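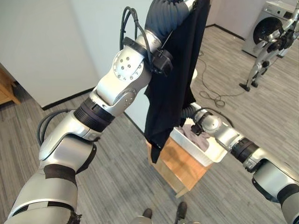
Figure 4. Laundry trial seen from the head camera. The left arm holds a black garment while the right gripper reaches into the basket.

4.2 Comparison of the two grippers

We compared two grippers on the same pair of arms. The first, the Jitaru, has stiff fingers and a narrow tip. The second, the Cliline, has softer pads and opens wider. Both were run with the same controller and the same head camera, and the arm speed limits were left unchanged between runs.

Each trial began with clothes in a plastic basket on a stool (Figure 4). The robot had to take out one garment, lift it clear of the rim and hold it for 60 seconds. A trial was marked as failed if the garment slipped, if a second garment came up with it, or if the basket moved off its starting position. Each gripper was given 90 trials at the Dristthorpe site. Irina Hodoroagă marked all of the trials from the recorded video, without being told the grip force setting used.

The Jitaru did better on thin fabric near the bottom of the basket, where its tip could get under a fold. It also pulled up a second garment more often, mainly when the two were tangled. The Cliline rarely did this, but it needed more room to open and sometimes pressed against the basket wall before closing. Lowering the approach speed helped with the wall contact and made no clear difference to the grasp itself.

Dark clothes were a problem for both. When a black garment hung from one arm, the depth estimate along its lower edge was noisy, and the planner kept the other arm farther away than it needed to be. We tried a shorter exposure and then a longer one. The longer exposure gave steadier depth but blurred the fingers during fast moves, so we used it only while the arms were still.

Planning time was up to 980 ms per grasp with either gripper. The runs made in July used an older build of the Kernurstead controller and are left out of the comparison. Wear on the Cliline pads was checked separately over 2000 open and close cycles, and those results are given in Section 4.3.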